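HOUSEHOLD WASTE AND REUSE
Unit 5 notes: Sorting mixed small goods
Instructor: Hongmei Kang
Posted 9/15/21

Read these notes before the next class and bring the intake sheet from Unit 4. Page references are to the course packet.

5.1 What we mean by mixed small goods

Most donated material comes in with a clear label on it, or at least a clear use. Coats go with coats. Books go with books. Mixed small goods are what is left: hardware, game pieces, buttons, keys, drawer pulls, craft supplies, single parts of sets. In the packet (p. 41) Efa Mostyn calls this "the bottom of the box," and it is the part of a donation that takes the most staff time per pound.

The Clistine reuse center took in 2,624 boxes in the year covered by the case study. Of those, 384 were logged as mixed small goods only. The center had no written rule for these boxes until April, and each shift handled them in its own way. Some shifts opened every box. Others stacked them in the back and left them for the next crew.

5.2 First sort and second sort

The first sort is coarse and fast. You are deciding where an item goes next, and that is all. Do not test it, price it, or look for its mate. The second sort is done later by someone who knows the category. Students often want to combine the two to save a step. The Clistine log shows why this goes badly: boxes sorted in one pass took longer and produced more items sent back to the table.

Terms to know:
Stream - a path an item follows after the first sort
Residual - what is left when every stream has been filled
Holding - a stream with a time limit, set at 7 days in the case study
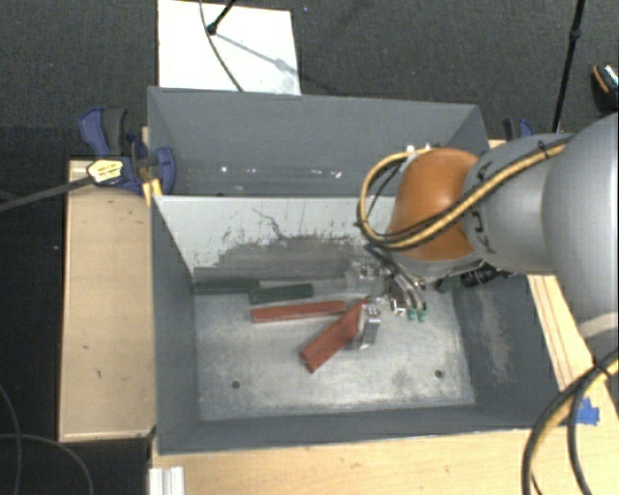
Containers matter more than most intake plans admit. A plan will list the streams in detail and then say nothing about what the items sit in while they wait. Depth is the first thing to settle. In a deep tub the small pieces end up at the bottom and the sorter has to dig for them. Division is the second. A bin with two compartments, like the gray one here with blocks and small fittings in the larger front section and the rear section empty, lets you keep unsorted goods on one side and hold the other for one stream. Mark the sides before the shift begins, and do not switch them halfway through.

5.3 Setting the number of streams

Qiuyue Su's article (packet, p. 48) argues for 5 streams at first sort. Boyang Hao uses 7, adding one for craft supplies and one for parts of sets. Both agree that the number should be fixed in writing and posted at the table. Note that Su's site, Lellness, has a single buyer for metal hardware, so she can treat metal as one stream. A center with several smaller buyers may need to split it.

When you read the two articles, compare the size of the residual and the time spent per box. Do not compare income. The two sites price their goods in different ways and the totals do not line up.

5.4 Safety

Gloves at all times during first sort. Blades, needles, and loose batteries go straight to the hazard tub - never into holding. Anything that leaks stays in its original box and the box is set aside for the shift lead.

For next class

Read Su and Hao in full. Write one page on which stream count would suit the center you visited in Unit 3. Adesuwa Dauda will be joining us to talk about resale buyers, so have one question ready for her. Late pages go in the folder outside the department office.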